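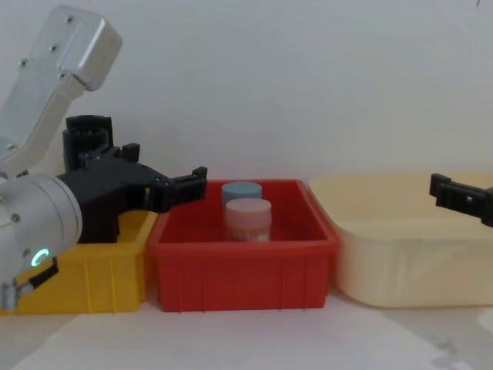
Sorting a junk drawer with three small bins

Most homes have at least one drawer that holds batteries, tape, loose screws, pens, takeout menus and a key to something. Buying a divider tray for it seldom helps, as the compartments are the wrong size for half of what goes in. Plain plastic bins set out on a table work better for the sorting, and you can often keep using them afterward.

You need three bins, a clear table and an hour. If the drawer is very full, split the job over two evenings.

Clear the table first

Take everything off the table, including the mail. Wipe it down and let it dry. Set the bins in a row close together so that small things can't fall between them. Pull the drawer all the way out if it will come out and put it on a chair next to you. If it won't, empty it into a dishpan and carry that over.

Put an old towel under the dishpan. Screws and thumbtacks scratch a tabletop faster than you would expect.

Use color in place of labels

Bins in different colors save you from writing labels for a sort that will be over by bedtime. Decide what each color means before you pick up the first item, and write it on a scrap of paper if more than one person is helping. We use red for things that belong in another room, yellow for things that stay in the drawer and cream for things we aren't sure of. Trash goes straight into a bag on the floor.

Samira Hattar wrote in to say she gives the red bin to her kids, who walk it around the house when it fills up and put things back. She checks the bathroom cabinet afterward.

Keep the "not sure" bin small. If it fills before the others, stop and go through it. Most of it will be cords. Test a cord or match it to something you own, and if you can't do either by the end of the evening, take it to electronics recycling.

Go by handfuls

Pick up one handful at a time, sort it completely, then take the next. Digging around for the interesting things leaves you with a layer of paper clips and crumbs at the end and no wish to deal with it.

A few things to pull out as you go:

Loose batteries. Put a piece of tape over the ends of 9-volt and coin batteries before you set them down with anything metal. Coin batteries should go up high and out of reach of small children right away.

Medicine. Don't leave it in a drawer with tape and pens. Check the date and put it where the rest is kept, or take it to a pharmacy drop-off.

Glue. Squeeze the tube gently. If it's hard, throw it out.

Keys. Try each one in the doors and padlocks you have. Tie a tag on the ones that work. The rest can go in an envelope for 2 months and then be recycled as scrap metal.

Fitting it back in the drawer

Measure the inside of the drawer, including the height, before you decide whether the bins can go back in. Ours is 4 inches deep inside and the bins stuck up too far, so they went on the pantry shelf and the drawer got cut-down cereal boxes. Those last a year or so - longer if you fold the top edge over and tape it.

Heavy things go toward the front. A hammer at the back will slide forward each time you open the drawer and push everything with it. A piece of rubber shelf liner stops most of that.

Washing the bins

Plastic bins pick up a gray film from batteries and old rubber bands. Warm water, dish soap and a soft brush will take it off. For sticker residue, rub in a little cooking oil, wait ten minutes and wash again. Skip the scouring pads, which leave scratches that hold dirt. Dry them upside down and don't stack them until the insides are dry, or they will stick together and smell.

If bins do get stuck, run warm water over the outer one and twist. Don't pry with a knife.

Keeping it up

Once a month is plenty. We do ours on a Thursday before the trash goes out. Open the drawer, take out anything that has crept in, and close it again. If it takes longer than five minutes, something in there needs a different home.

Tips from readers are welcome, and Vira Zakharchenko reads all of them. Next month: the cabinet under the sink.

907 shares 42 comments

Get our household tips by email once a week. You can unsubscribe at any time.

This site uses cookies to remember your settings. Accept Manage preferences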